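Walking the Illo coast path with a tent
Speaker notes, evening talk, 4th June

Slide 1. Title

Wait for people to sit down. Thank Borislav Kelmendi for the invitation and for lending the laptop. Say that questions can come at any point. The handout has the ferry times and the water points on it, so there's no need to copy anything from the screen.

Check how many have walked a coast path before. If most have, skip slide 3.

Slide 2. Where Illo is

Island off the coast, reached from Pallon on the mainland. One town, on the east side, where the ferry comes in. One road, which goes from the town up to the north end and stops. The west side has no road at all and that is where the best walking is.

The path goes right round. It's marked with blue paint on rocks and, in the fields, on posts. The paint was redone recently in the south. In the north it's old and in rain it's hard to tell from lichen. Carry the paper map.

I have done the whole route twice, once alone and once with Chrysoula Papadakis, who is here tonight and will correct me. We went clockwise. Most people go the other way and there's an argument for it, see slide 7.

Slide 3. What a day is like

(Skip if the audience is experienced.)

Start early. The ground is rough and you won't cover distance the way you do on a good inland path. I plan on a mile and a half an hour on the west side and I'm usually right. On the east side you can go at normal speed.

There's a lot of up and down. None of it is high, but every bay means down to the beach and up again, and a day can have a great many bays in it. People come back talking about their knees.

Slide 4. Getting there

Trondus runs the boat from Pallon. The morning sailing is at 11 and it's the one you want. The later boat gets you in after the shop has shut, and you need the shop.

Foot passengers don't need to book outside the school holidays. Inside them, book. I was left on the quay once and spent the night in Pallon, where there isn't much to do except eat chips and look at the island.

Dogs go free but have to stay on the outside deck. Gas canisters are allowed if they're in the bag they ask you to put them in, and they have the bags at the ticket window.

Tell the story about the wrong quay here if time allows. Short version: there are two quays, the signs point to the old one, the boat leaves from the new one behind the fish shed.

Slide 5. Cost

The whole trip cost me 3250 crowns last October. That was ferry both ways, food, two nights on the Nyberg campsite, one night in a room when the weather went bad, and the bus. It doesn't include kit I already had.

The room was the biggest single item. If you're strict about the tent you can do it for a good deal less.

Somebody will ask about cards. The shop takes cards. The campsite takes cash only and the machine in town is often out of order. Get cash in Pallon.

Slide 6. Food

There's the one shop in town, and a farm on the west side that sells eggs and sometimes bread from a box at the gate. Don't plan on the bread.

I carry dry food for the whole walk and buy fresh things for the first two nights. Couscous, lentils, hard cheese, oats, something sharp to cheer it up. Chrysoula brings a lemon and a small knife and puts lemon on everything, and I've started doing the same. A lemon keeps well in the side pocket of a rucksack. Tomatoes don't.

Cooking on the beach is fine below the tide line. Open fires are banned everywhere else, including in the fire rings you will see, which are old. 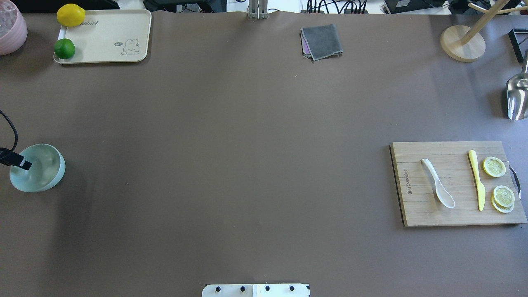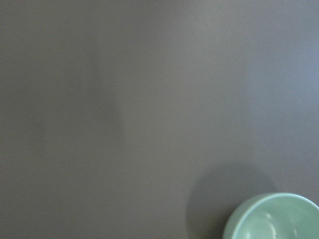
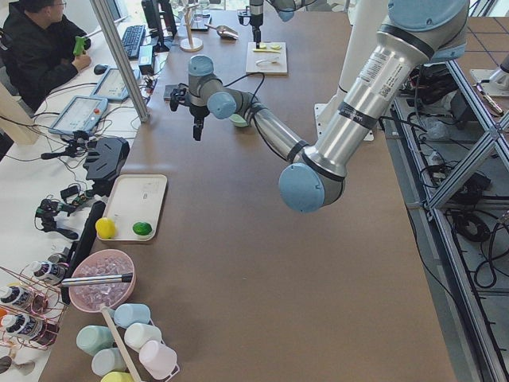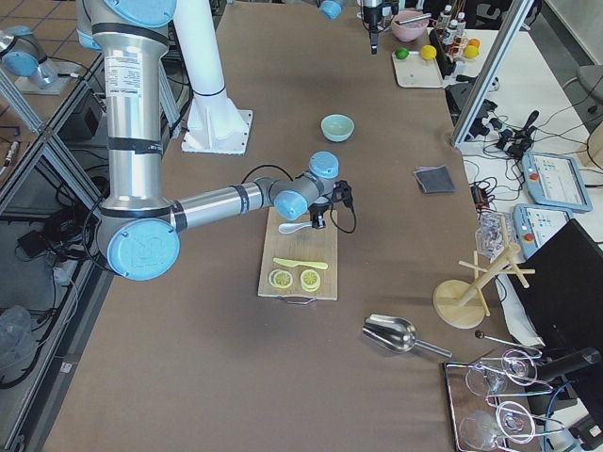 Last of the four: cutting board with a spoon, a knife and two lemon slices.

Slide 7. Which way round

Clockwise: you do the easy east side last, when you're tired, and you finish with a long flat walk into town. The wind is in your face for most of the west side.

Anticlockwise: wind behind you on the west, but you climb the steep side of every headland at the north end with a pack that's still close to full.

I prefer clockwise. Chrysoula has said she'd do it the other way next time. Ask her to say why.

Slide 8. The stages

Put the map up and leave it up.

Town to the south point. Short, good path, fields and then low cliffs. Cattle in the second field, normally at the far end. The beach at the point is the best swimming on the island if the wind is in the north. Flat grass for tents above it, and a tap on the back wall of the chapel.

South point to the egg farm. This is where the rough ground starts. Two streams to cross. Both are easy in dry weather. After heavy rain the second one isn't, and you go inland to the bridge, which adds an hour. The bridge is on the map but not signed.

Egg farm to the north bays. The long one, 14 miles, and you can't really break it up as there's no water in the middle part. Leave at first light. Fill everything you have at the farm. Ask first if anyone is in the yard.

The highest cliffs are on this stage. The path keeps back from the edge except at one place where it has slipped. There was a rope there the first time I went and it had gone the second time. Take it slowly and it's all right. I wouldn't do it in a strong wind.

North bays to Nyberg. Nyberg is the campsite, at the end of the road. Showers, a drying room, a bus stop at the gate. If the weather's bad this is where you stop the walk and take the bus to town, and there's no shame in it. Bus twice a day, driver will stop anywhere if you wave.

Nyberg to town. Easy. Path and road run side by side for much of it. Be off the sand at the long beach before high water. There's a way round behind the dunes if you get it wrong.

Slide 9. Kit

My pack weighs 15 kilos at the start with food and water. That's heavier than a lot of people would carry. Most of the extra is the tent, which is an old heavy one, and I'd still take it, having seen what happened to a light one on the north bays.

Long pegs. The ground above the beaches is sand under thin grass and short pegs pull straight out.

Boots or shoes, either. I wear boots. Chrysoula wears running shoes and her feet dry faster.

Water bags to hold at least four litres for the long stage. Filter for the streams, there are sheep on all of them.

Gaiters are useful for the bracken. Check for ticks every evening. Say this twice.

Phone signal: good in the town, good on the high ground in the south, nothing on the west side. Leave your plan with someone and tell them which day to start worrying.

Slide 10. When to go

May and early June for flowers and nesting birds. Keep to the path at the north end until the end of July, the birds are right beside it and there are signs.

August is busy in the town and at Nyberg but still quiet on the west.

October was my favourite. Short days, so the long stage is tight, but the sea is as warm as it gets and there was no one else on the south beach. The campsite shuts at the end of that month and the taps are turned off with it.

Winter, no. The boat is cancelled too often.

Slide 11. Things I got wrong

Wrong quay (if not told already).

Took the inland path north of the farm to save time. It goes through a bog. It saved no time.

Camped too near the stream at the north bays. Moved the tent in the dark.

Left my hat on the bus. The driver had it the next day.

Slide 12. Questions

Likely ones:

Can you do it with children? The south and the last day, yes. Stay at Nyberg and use the bus.

Is it safe alone? I was fine, but see above about leaving a plan.

Can you run it? People have. Ask Borislav.

Are there places to stay indoors all the way round? No. Town and one house near Nyberg.

Handouts are on the table by the door. Return the projector cable to the cupboard.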